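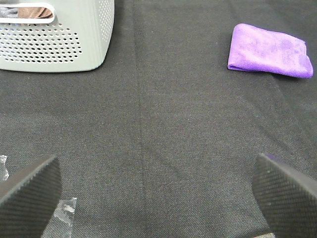 Gollier today announced the live return of the electronic pop group Tranholm, together with a limited vinyl edition and a revised set of rules for fan access at its concerts. The group will play three shows at the Ruotsalainen, the converted rope works on the harbor in Sastport, in July. The shows and the edition share one visual design, and its two colors are those of the photo: the pale mint-gray of the plastic basket and the dark charcoal-gray of the woven cloth it rests on. Mint-gray is used for lettering, wristbands and the record itself. Charcoal is used for the outer sleeve, the stage drapes and the covering of the merchandise counters.

The Sastport shows are the group's first public performances since it withdrew from touring to record. The set will contain 17 songs and is the same on each night. It includes the whole of the new album, "Slack Water," and a selection from the earlier catalog in new arrangements. There is no support act. Doors open at 6:30 p.m. and the performance begins at 8:00 p.m. An intermission is scheduled, during which the bars and the merchandise counters stay open.

Tickets and registration

Tickets are sold by advance registration only. Applicants register an email address and a preferred night on the Gollier website, and allocation is made by random draw after registration closes. The time of registration has no effect on the result. Each successful applicant may buy up to two tickets. The second ticket may be left unnamed until the day of the show.

Tickets are issued to a mobile device and can be returned through the same system until noon on the day of the show. Returned tickets are offered at the original price to applicants who were not successful in the draw. Gollier does not supply tickets to resale platforms, and a ticket found to have been resold above its original price will be canceled and refunded to the first buyer. Accessible seating is allocated separately and includes a companion ticket. Applicants who need it should select that option when registering – the choice cannot be added after the draw.

Phones and photography

Phones may be carried into the hall and used before the show and during the intermission. Filming and photography are not permitted while the group is on stage. Phones are not collected or sealed. Staff will ask anyone filming to stop, and a second request may lead to removal from the hall without a refund.

Gollier will publish a set of still photographs from each night on the group's official pages by 10 a.m. the following morning. Fans may repost these without charge for personal use, provided the credit line is kept. Cropping is permitted. Use in advertising, or on goods offered for sale, requires written permission. The same terms apply to fan accounts and fan newsletters, including those that carry advertising.

No meet-and-greet packages will be sold. The members of Tranholm will not be available for photographs at the stage door, and the group asks that fans do not gather on the quay after the show, where vehicles are loading. Gifts and letters can be left at the merchandise counters. Food, flowers and glass items cannot be accepted.

Vinyl edition

"Slack Water" will be released in July on all digital services and on standard black vinyl. The limited edition on mint-gray vinyl is restricted to 3,000 copies, individually numbered on the rear of the sleeve. Both vinyl versions were cut from the same masters and contain the same audio. The limited edition adds a printed booklet with lyrics, equipment notes and studio photographs.

Part of the limited edition is reserved for sale at the Ruotsalainen, with a limit of one copy per ticket holder. The remainder will be sold through the Gollier website and independent record stores. Numbers are assigned at random and specific numbers cannot be requested. No second pressing in this color is planned. The standard edition will remain in the catalog.

Broadcast and recording

Audio of all three shows will be recorded in multitrack. No decision has been made on a live release, and the shows will not be streamed. Requests from radio stations for short extracts will be considered after the final night – stations should state the length required and the intended time of broadcast.

Press accreditation

Applications for review tickets and photo passes should be made through the press section of the Gollier website. Photo passes cover the first three songs, from the pit only, without flash. Interview requests for the group will be answered in writing. Questions about the members' family lives, homes or relationships will not be passed on.

About Gollier

Gollier is an independent record label and concert promoter based in Sastport. It releases electronic, pop and experimental music and manages bookings for the artists on its roster.

Press materials, including sleeve artwork and the full track list, are available on request from the Gollier press office.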